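Sorting and Storing Mixed Wrapped Sweets 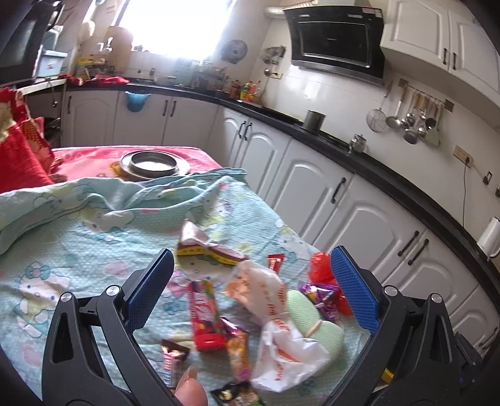
Margit Hegyi objects to the usual advice of tipping everything into one large jar. Chocolate and fruit candy kept together for a month taste of each other, she writes, and anything with mint in it takes over the whole jar. She is right about the mint. Wrappers that are only twisted shut let odor through in both directions, and a sealed jar concentrates it.

The method below is for a mixed lot of small wrapped items: candy, candy sticks, snack bars, part-used bags.

Surface. Spread the lot on a flat sheet or a large towel. A patterned sheet works, but small wrappers are easier to find on a plain one. Keep the pile out of direct sun. Chocolate softens well below body temperature, and a bright window in winter is enough to do it.

First pass: condition. Take out anything with a torn seam, a pinhole or a sticky exterior. Squeeze sealed packets gently. A packet that was sold puffed and now lies flat has leaked. Empty wrappers go straight into the trash; left in the pile they get sorted twice.

Second pass: type. Use four groups.

Hard candy and candy sticks. Low moisture, long keeping. The enemy is humidity.
Chocolate and coated bars. Keep cool and dark, between 60 and 68 °F.
Soft candy, jellies and chews. Airtight, or they harden.
Crisp snacks. Airtight, used first.

Mint, licorice and anything strongly flavored gets its own small container regardless of group.

Dates. Small pieces rarely carry a date once they leave the outer bag. Cut the date panel off the bag and drop it in the container with the contents. If the bag is already gone, write the sorting date on masking tape and allow hard candy a year, chocolate until March, crisp snacks 15 days after opening.

Closures. A rubber band is adequate for a bag that will be finished within the week. Fold the top over twice before banding, as a gathered neck leaves a channel in the center. Rubber perishes near a range or a kettle and then sticks to the plastic, so replace bands when they lose stretch. For longer storage use a clip the full width of the bag.

Containers. Long sticks need a tall jar or a shallow tray. Do not force them in at an angle, as they snap inside the wrapper and the splinters puncture it. I use two Skandix boxes with gasket lids for the soft and crisp groups and plain glass jars for the rest.

Location. A lower cabinet away from the stove. The counter beside a kettle is the worst place in most kitchens because of the steam. Do not refrigerate chocolate unless the room stays above 75 °F; condensation forms when it comes out and leaves a gray sugar bloom. Bloom is harmless, and bloomed pieces can be melted for baking.

Repeat the first pass every 45 days.

Contact: Italo Fiore, Calton Household Notes | © 2019 | Back to top
95 shares | 15 comments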